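Does it matter how you load a dishwasher?

The woman who runs the kitchen course at Skulum has strong views on racks. I went along doubtful. I have put plates in any old way for years and they mostly come out clean.

"Mostly," she said. "And the rest you put back in the cupboard anyway."

She charges 32 a head for an evening on this, tea included, and I asked what could possibly fill the time. Plastic, she said, takes up a fair bit of it. Thin chopping mats are her pet hate. "People lay them flat and block the water to everything above. Or they stand them loose and they flop over. You want them upright, held by something."
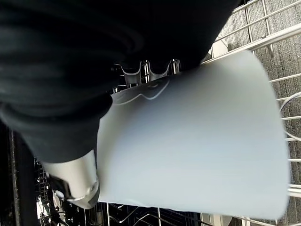
I pointed out that a mat can be wiped down at the sink in less time than it takes to find a slot for it. She didn't disagree. "If it's had raw chicken on it, I'd still want it in the machine. If it's had a lettuce on it, wipe it."

Cups were harder to argue about. Hers go in mouth down, at a slight lean, so that water doesn't pool on the base. I told her mine pool regardless. She asked which rack I had, and I said the one that came with the house, a Cieślak. "Then lean them more," she said, which I thought was a bit quick.

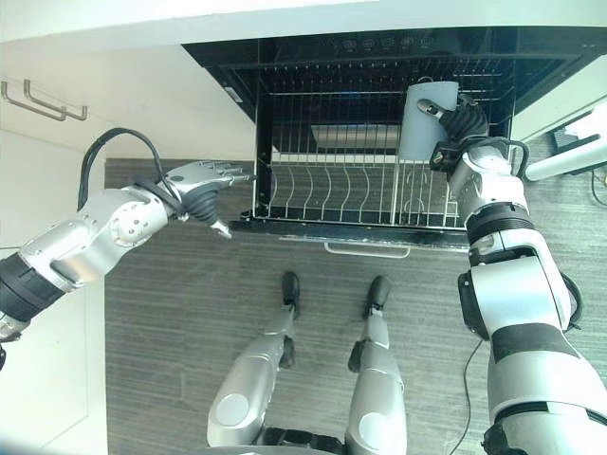 Rinsing, and other arguments

She is against rinsing first. Scrape, she says, and leave it there. I have heard this before, usually from people selling tablets, and she laughed at that. "I don't sell anything. I use the cheap ones from the shop in Prundport, 80 in a box."

What about the floor? Every dishwasher I have known drips when the door comes down. She keeps a cloth handy and moves any rug well back before unloading, which seemed sensible, if hardly worth an evening class.
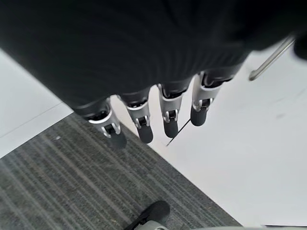

Should the bottom rack be emptied first?

She says it should, so that water sitting on the cups above doesn't run down on to dry plates. I tried it at home for 2 weeks and my plates were drier. The cups still pooled.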